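Ticket 3937 - Open day demonstration, kitchen corner
Status: Open (waiting on Seston)
Opened by: Delyth Yorath, visitor program
Product: Plalum tabletop arm, with Jaltano control software
Priority: 2

Summary
Arm stops partway through the tidy-up demonstration when visitors are in the room. Works fine with the room quiet.

Original message, 25 November 2024
Hello all, and thank you again for the help you gave us in September, when the gripper pads kept peeling. Those have been perfect ever since and I should have written sooner to say so.

I'm afraid I have a new one for you. We had our open day at the Ekanayake house and the tidy-up demonstration was the thing everybody wanted to see, with children sitting on the floor right up to the tape. The first run went beautifully. On the second one the arm reached for the folded cloth, stopped above it, and put up the message "target lost, hold position." It stayed there until I pressed resume, and then it picked up the cloth as if nothing had happened! We ran the show 4 times and it stopped in every one but the first. People were very kind about it, and one little boy asked if it was thinking, but I would love to have it sorted before the next school group comes.

What I tried on the day
Restarted the Jaltano software between the second and third runs. No change.
Moved the visitors back one big step. It may have helped a little, but it still stopped.
Wiped the camera cover with the soft cloth from the kit. No change.
Swapped the orange cloth for a gray one, which was worse - it never found the gray one at all, so please don't do that.

Reply from Seston support
Thank you, Delyth, that is a very clear report. The log you attached shows the confidence score dropping each time at nearly the same point in the reach. The target timeout is set to 1000 milliseconds, which is the factory value and a bit short for a busy room. We suspect the light, as the first run was the earliest and the sun had probably moved by the others. Could you go through these in order and write back after each one?

1. Raise the target timeout to double its present value, save, and run the demonstration once with the room empty of visitors.

2. Run it again with the blinds down, and again with them up, and note the time of day for both.

3. Go through the tidy-up by hand at the counter, at an easy pace, with the same things you used on the day. Have the orange cloth folded on the counter and the snack packets in the metal colander, and reach for the cloth with your right hand while the left keeps hold of the colander.
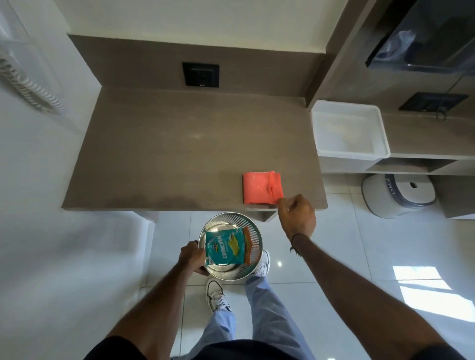
4. Export the new log from the Jaltano menu and attach it to this ticket. Please leave the timeout at the higher value until we have read it.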